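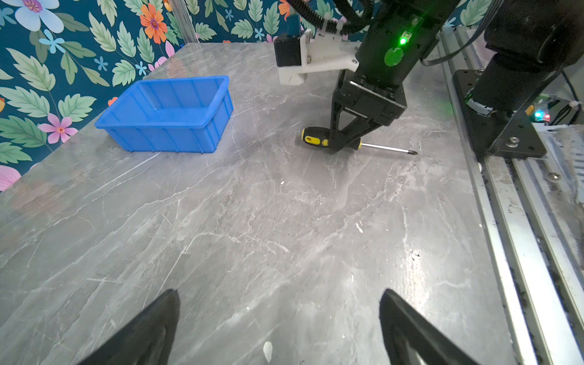
## 4. Lisibilité des altérations de surface sur les plateaux en pierre veinée

### 4.1 Objet de la section

La section précédente traitait de la perte de brillance mesurée sur éprouvettes polies. L'examen porte à présent sur des plateaux en service, pour lesquels la mesure instrumentale et le jugement visuel divergent souvent. Un plateau uni de teinte sombre révèle la moindre rayure sous éclairage rasant ; un plateau veiné peut conserver une apparence acceptable alors que son poli a nettement diminué. L'écart entre ces deux lectures conditionne le choix du seuil de reprise, donc le coût d'entretien sur la durée de vie du mobilier.

La figure 3 montre un plateau de marbre gris à veines fines, blanches et gris pâle, diagonales ou ramifiées. De petites éraflures et des points clairsemés s'y superposent au dessin de la pierre. Le mur situé à l'arrière est revêtu d'un papier peint à fond bleu canard et à grand feuillage dentelé. Cette association d'un support peu contrasté et d'un fond très dessiné correspond à la configuration dite « C » de notre typologie.

### 4.2 Corpus et protocole

Le corpus réunit 93 plateaux, répartis entre les établissements de restauration de Jadmont et le site résidentiel d'Orkbridge. Les plateaux en pierre reconstituée ont été exclus, de même que ceux dont l'historique de polissage ne pouvait être établi. Pour chaque plateau retenu, le gestionnaire a fourni la nature du produit d'entretien courant et la date de la dernière application d'hydrofuge.

La brillance a été relevée sous incidence moyenne, après dépoussiérage à sec et essuyage au chiffon microfibre. Les points de mesure suivent un maillage régulier qui exclut la bande périphérique, où le chanfrein perturbe la réflexion. Les valeurs sont exprimées en pourcentage de la brillance d'une éprouvette témoin de même origine, fixée par convention à 100. Cette normalisation supprime l'effet de la teinte, au prix d'une dépendance à la qualité du témoin ; trois lots de témoins ont dû être repolis en cours de campagne et les séries correspondantes ont été recommencées.

L'évaluation visuelle repose sur la grille de Pasaribu, dans sa version à cinq niveaux. Les évaluateurs se placent à hauteur d'assise, puis debout, sans connaissance des valeurs instrumentales. La note retenue est la médiane des deux postures. Nous avons conservé la définition d'origine de l'éraflure (discontinuité linéaire du poli, sans perte de matière perceptible au toucher) et celle de la piqûre (défaut ponctuel en creux). Les marques d'attaque acide, plus diffuses, sont cotées séparément.

### 4.3 Résultats

La corrélation entre brillance relative et note visuelle est forte pour les pierres unies et devient médiocre pour les pierres veinées. Dans ce second groupe, une baisse de brillance de quelque 40 % passe fréquemment sans déclassement visuel lorsque les altérations suivent l'orientation dominante des veines. Les éraflures perpendiculaires à cette orientation sont au contraire détectées très tôt, y compris lorsqu'elles sont courtes et isolées.

La largeur des veines intervient également. Les veines fines et ramifiées produisent un masquage plus efficace que les veines larges, dont les bords nets servent de référence à l'œil. Le contraste entre veine et fond joue un rôle secondaire : les marbres gris à veines pâles se comportent à peu près comme les marbres verts à veines blanches du même corpus.

Les attaques acides échappent à ce schéma. Leur contour arrondi ne se confond avec aucun élément du dessin minéral et leur détection dépend surtout de la position de la source lumineuse. Sous un éclairage zénithal diffus, elles restent peu visibles jusqu'à un stade avancé ; près d'une baie latérale, elles sont relevées par la totalité des évaluateurs.

L'effet du revêtement mural a été étudié comme variable secondaire. En configuration C, la note visuelle est légèrement plus favorable qu'en présence d'un mur uni, toutes choses égales par ailleurs. L'écart s'annule en posture debout. Nous l'attribuons à la réflexion du motif sur le plateau, perceptible seulement aux angles rasants, sans pouvoir écarter un simple déplacement de l'attention vers le mur.

### 4.4 Influence du produit d'entretien

Deux familles de produits dominent dans le corpus : les savons neutres dilués et les émulsions cireuses, parmi lesquelles la formulation Flesico est la plus répandue à Jadmont. Les émulsions relèvent la brillance mesurée dès la première application, parfois au-delà de la valeur 100 du témoin, mais elles comblent les éraflures sans les supprimer. Après décapage, la brillance retombe à un niveau comparable à celui des plateaux lavés au savon. Les relevés effectués sur surface cirée surestiment donc l'état réel du poli et ont été traités comme une série distincte.

Les hydrofuges de surface n'ont pas d'effet mesurable sur la formation des éraflures. Ils retardent l'absorption des corps gras, critère absent de la grille de Pasaribu, et protègent peu contre les acides alimentaires.

### 4.5 Limites

Le recrutement des établissements s'est fait sur accord des gestionnaires, ce qui favorise vraisemblablement le mobilier bien tenu. L'orientation dominante des veines a été déterminée à l'œil ; pour les dessins ramifiés, deux directions étaient parfois défendables et la plus longue a été retenue. Enfin, la fréquence d'usage des tables n'a pu être estimée que de façon indirecte, à partir de leur emplacement en salle. Le calcul du seuil de reprise présenté en section 5 utilise en conséquence les seuls plateaux décapés, pierres unies et pierres veinées étant ajustées séparément.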